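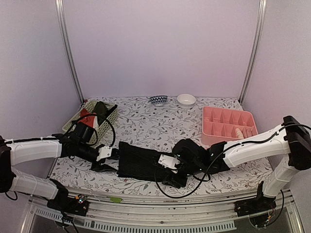
Home Articles Budgeting Opinion Archive Contact

Budget for the table, then for the arms

Opinion — Teófilo Valderrama

Most purchase requests for a two-arm workcell that reach my desk have the same shape. The arms take up the first page, with payload, reach and repeatability in a table. Everything else sits on one line called "accessories," and the figure beside it is a guess. I think this order is wrong, and it costs small labs more than any bad choice of arm.

Consider cloth handling. Sorting socks, folding shirts and putting rolled items into an organizer are common first projects because the goods are cheap. The cell is cheap only on paper. It needs a booth with plain walls, so the background stays the same from one session to the next. It needs posts and rails that do not move when someone leans on them. It needs cables long enough to follow a wrist through its full travel, and a plan for the slack. It needs table coverings in several patterns, and baskets, bowls and boxes to go with them. None of these items is expensive alone. Together they decide how many hours a week the cell runs.

Last year we compared quotes from Clesow and Carretero for a pair of light arms. The two differed by 9 percent. Sibel Sezer spent most of December on that difference. In the same period our existing cell lost 40 hours of operating time, nearly all of it to cable faults and one connector at the base of an arm. The connector was not in anybody's budget. The replacement took 124 days to clear purchasing because it had no account code.

My proposal is simple. Write the budget from the work surface outward. Start with the objects and the surface they rest on, then the frame, then the grippers, then cabling and power, and put the arms last. Set aside a separate line for spare fingers, brackets and cable sets, and let the technician spend it without a second signature. Eliécer Inga runs our spares cabinet and has asked for this for two years.

Anselmo Cáceres disagrees, and his objection is fair. Arms have the longest lead time, he says, so they must be fixed first or the schedule slips. I accept that they should be ordered first. Ordering and budgeting are separate steps. A lab can reserve the arms early and still refuse to let them take 80 percent of the money before the rest has been priced.

There is also the matter of software. Nostska and Plorkero both sell by yearly license, per arm. A two-arm cell pays twice, every year, and the second year rarely appears in the request. It should be on the first page.

I would send back any request that prices the arms to the dollar and the cabling as a lump sum. Jhosep Lozano has drafted a form with the lines in the order given above, and we will use it for the next cell.

Contact the editor | Copyright, all rights reserved | Back to top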